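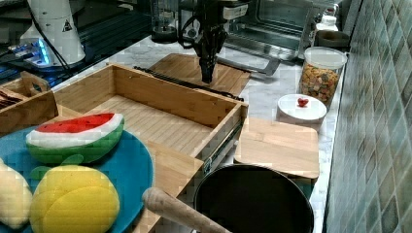
Kitchen worktop with a cutting board, toaster oven and blender jar.

Bukano cup

The Bukano cup is a lidded enamel camping mug, and I've been collecting them for longer than I'd like to admit, so forgive me if this entry wanders a bit. It was first sold by Dumitrescu, a small housewares firm, as a giveaway for building merchants and garages who wanted their name on something people would keep. Most of the ones you'll come across at car boot sales still have a business name on the side (usually half scratched off, sadly).

Construction

The body is pressed steel with a coat of enamel inside and out, and a rolled rim that's left bare on the early ones. There are 2 sizes. I drink from the smaller one every day and keep the bigger one for soup. The handle is a flat strip, riveted at the top and spot-welded at the bottom, and if you ever find one with rivets at both ends, please write to me! The lid is a separate disc with a little knob, and it sits on the rim without clipping, so don't go putting a full cup in your rucksack.

It isn't insulated in any way. Tea goes cold at much the same speed as it does in any other tin mug, lid or no lid.

Colours and printing

Dumitrescu offered some 17 colours over the years, though the catalogues disagree and I've never managed to find the mustard one. Logos were fired on in a single colour, with a minimum order of 30 cups. Ilídio Garcia, who ran the print room, kept a sample of every job on a shelf by the kiln, and a good part of what I know about dating them comes from his handwritten labels. A second colour could be had, but it meant another firing and the blues tended to go muddy, so you don't see many.
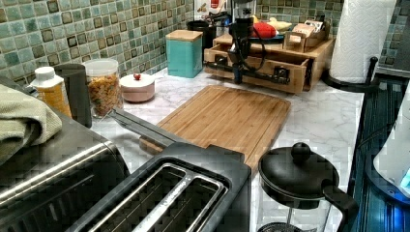 Later versions

The name passed to Grorkska, who swapped the enamel lid for a plastic one and moved the maker's mark from the base to the underside of the handle. Collectors are rather sniffy about these. I quite like them, the lid fits better! Gonçalo Sequeira redrew the handle for the last run, making it wide enough for a gloved hand, and that's the one I'd tell anybody to buy if they just want a cup to use.

Care

Wash by hand and dry the rim properly, as rust starts there. Small chips on the outside are harmless enough, but I'd retire a cup that's chipped on the inside. Keep it out of the microwave.

Related articles
Ekik flask
Grorkska lunch tin
Enamel printing
Promotional drinkware
Folding camp kettle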